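## About Weidemann

Weidemann is a textile care and linen supply company based in Larnby. The company provides washed and pressed linens, towels and workwear to hotels, clinics and restaurants across the region, and serves 107 customers from 3 plants.

The Larnby plant is the oldest and remains the head office. Plants in Pristen and Bavitz were added later to shorten delivery routes - the Bavitz plant handles clinic linens only.

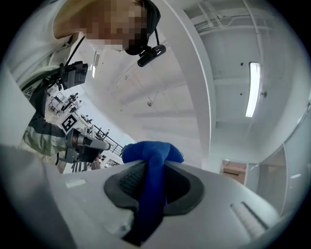 Each customer is assigned a route manager, who reviews stock levels and replaces worn items under the terms of the service agreement. Orders placed before noon are delivered the next business day.

Weidemann is privately owned and is led by Uwe Thiele, Managing Director. Open positions in all plants are posted on the Careers page, and requests for new service may be sent through the Contact page.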